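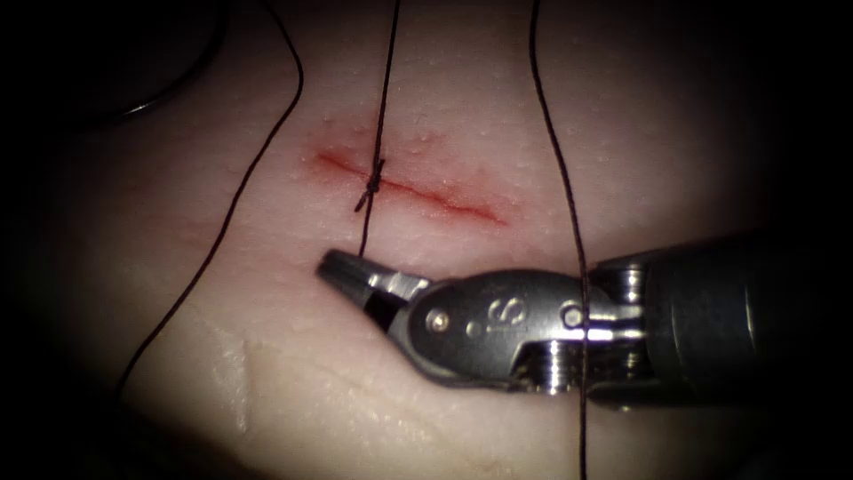 Figure 3. Practice pad with the first knot tied at the left end of the incision.

Section 2: Tying the First Knot

This section covers the first interrupted stitch on the Pelarent practice pad. Read Section 1 (Setting Up the Pad and Light) before you start. The steps are the same for the Hodano pad, which is firmer and takes a little more force on the needle.

Before you begin

Seat the pad in its tray and press the corners down. Centre the light over the incision. The edges of the pad will fall into shadow at this setting. Leave the room lights low, as overhead light glares off the pad and makes the knot hard to read.

Check that you have enough thread for the whole exercise. Cut lengths are supplied in the Gethin refill pack. Dark thread is best for learners because it shows up well against the pale surface.

Placing the stitch

1. Start toward one end of the incision. In Figure 3 the knot is in the left third, which leaves the rest of the cut open for later stitches.

2. Enter the pad at a right angle to the surface, a short distance back from the cut. Follow the curve of the needle and come out the same distance back on the other side.

3. Draw the thread through slowly until you have a short tail. Do not let the tail pull into the pad.

CAUTION: Never drag the thread sideways against the edge of the incision. The pad material will tear, and a torn edge cannot be repaired.

Tying

4. Make the first throw and lay it flat across the cut. Pull the two ends in opposite directions, level with the pad.

5. Stop as soon as the edges meet. If the pad puckers or the edges roll under, the throw is too tight. Loosen it and try again.

6. Make the second throw in the reverse direction and snug it down on the first. Add a third throw if your course asks for one.

7. Trim the ends short, but leave enough to grip when you remove the stitch. If you are practising knots only, you can leave the long end attached and go on tying with it.

Checking your work

The knot should sit small and tight, with the edges of the incision drawn together at that point. A gap farther along the cut is normal until more stitches are in.

NOTE: Red colouring along the incision may spread a little into the pad on both sides. It does not affect the material. Fine droplets on the surface can be left alone or blotted with a lint-free cloth - do not wipe, as wiping smears the colour.

Keeping strands in order

Long strands lying over the pad are easy to catch. Before each new stitch, find the strand you are working with and follow it back from the knot. Move any other strands clear of the cut.

Worn pads and refills can be ordered through Fidley using the form at the back of this manual.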